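Shared workshop members build hand-held grippers to teach a robot arm laundry

January 2020

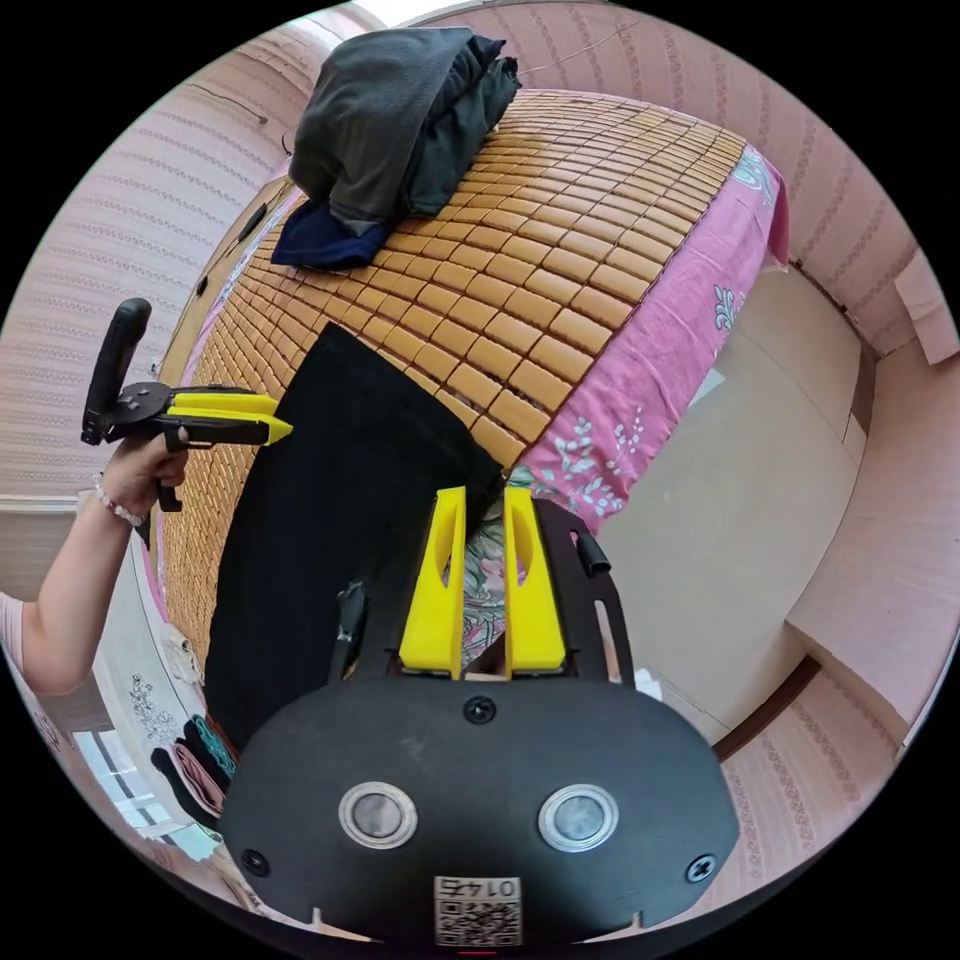
A group of members at the Floto shared workshop is building a set of hand-held grippers that they plan to use to teach a robot arm to fold clothes. The project, called Tumach, is being put together in the evenings and paid for by the members themselves.

The grippers have no motors. A person holds one in each hand, works the two fingers, and does an ordinary household job. A camera on the tool records what the fingers do, and the recordings are later used to train software that will run a pair of small arms the group is assembling on a workbench at Floto.

Yoon-hee Maeng started the project last year after trying to program a single arm to pick up a dish towel. She wrote out each motion by hand and gave up after several weeks.

"Every time the towel landed a little differently, I had to start over," Maeng said. "I wanted a way to just show it."

The fingers are yellow plastic with a long slot cut through the face, and they ride on a black metal frame ahead of a rounded black housing. Two round buttons sit side by side on the back of the housing. Joon-young Song, who handles most of the machining, said one button starts a recording and the other marks a bad attempt so it can be thrown out later.

Song said the slot was added to let the fingers give a little when they close on a thick seam. Solid fingers were tried first and tended to push cloth away before they got hold of it. The group went through several versions before settling on the current shape, and a box of the rejects is kept under the bench for anyone who wants parts.

The recordings are made at members' homes. Maeng said the workshop has good light and flat tables, but people do not fold their clothes on flat tables. Much of the work so far has been done on beds, with one gripper in each hand and a garment laid out in between.

Ye-ji Yeo has made more of the recordings than anyone else in the group. She works through a basket of shirts and pants, spreads each one flat, folds it with the grippers, and puts it on a pile. Then she shakes everything out and does it again.

"It takes me four times as long as folding with my hands," Yeo said. "Your wrists get tired before your fingers do. I stop when I start getting sloppy, or the arm will learn sloppy."

As of this month the group had 117 usable recordings of folding and another 2 of a zipped jacket, which Yeo said she does not intend to try again until the fingers have better tips. Dark clothing has been the other difficulty. Black cloth shows few wrinkles or edges on camera, and the software often loses track of where a sleeve ends. Yeo has been told to keep recording dark items anyway.

Each gripper carries a small printed label with a square code and a number so that recordings can be matched to the tool that made them. Eun-ji Baek, who looks after the files, asked for the labels after two tools with slightly different finger spacing were mixed up and a whole evening of work had to be sorted by eye.

Baek also wrote the checklist that goes home with every set. It asks the person to charge both tools, wipe the lenses, check the screws on the housing, and take off anything from the area they would not want recorded, including mail and family photographs. Files are copied to a drive at Floto and are not posted online. Members can ask to have their own recordings deleted.

Parts for the first set came to $123, not counting the cameras, which were bought used. The metal frames were cut at Floto from stock left over from a bicycle rack. Most of the screws came from Fiten, a hardware shop that gives workshop members a discount. Song said the second set cost less, mainly in wasted plastic.

The arms themselves are not finished. One can open and close its fingers and move through its full range. The other has a shoulder joint that sticks, and Pascual Salinas has had it apart on the bench since the holidays. He thinks the bearing seat was cut too tight and plans to make a new one.

Salinas built the arms to take the same yellow fingers used on the hand-held tools. If the fingers match, he said, the software does not have to guess at how a different hand would have done the job. Fingers that wear out on one can be swapped for a pair from the other.

The control program is called Shin. Baek and Salinas wrote it together, and for now it only plays back a recorded motion at reduced speed. It has been run with a washcloth pinned to a board. It has not yet been run on a loose garment, and Maeng said she would not guess at how well that will go.

The group hopes to have both arms working by the end of February and will begin with washcloths and pillowcases. Shirts would come after that. Maeng said fitted sheets are not on the list.

Members who want to make recordings can sign out a set of grippers at the Floto front desk after a short practice session with Yeo. No experience is needed, though she asks that people bring a few items of their own laundry to practice on. The sets go out for a week at a time and should come back charged.

Song will have the drawings for the fingers and frame in a binder next to the drill press. Anyone making changes is asked to write the date and their initials on the sheet.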